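Sorting a play kitchen table between sessions

The method applies to one white-topped table holding toy food, bowls and a colander. It takes 8 minutes with the pieces already out. Set aside a lidded tub for spares before starting.

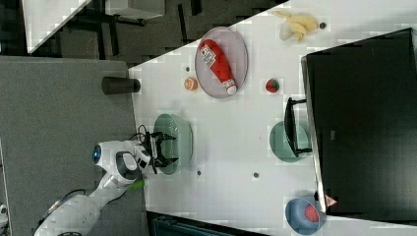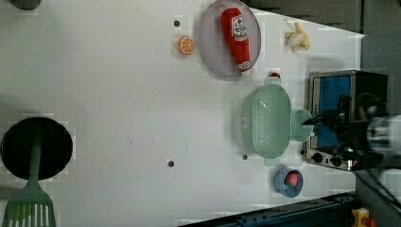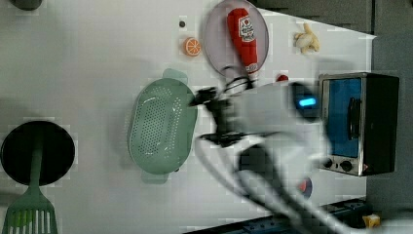

Ketchup bottle on its plate, with other play food and green kitchenware on the white tabletop.

1. Clear the cookware first. Nest small bowls inside larger ones and keep the colander on top, so that its handles do not catch.

2. Sort the food by material. Plush pieces go in a cloth bag — they pick up grit from the tub — and hard plastic goes in the tub.

3. Check the seams on plush pieces. Restitch any gap before the piece goes back out.

4. Wipe hard pieces with a damp cloth and mild soap. Do not soak anything with a glued label.

5. Wipe the table last, working from the far edge towards you. Crumbs collect in any holes in the top; lift them out with a dry brush.

6. Return the plate first, then the food, then the cookware.

The Drastside tub holds 700 g of mixed pieces with the lid shut. For a larger set, use the Birnholm crate and label both ends.

Emil Lanz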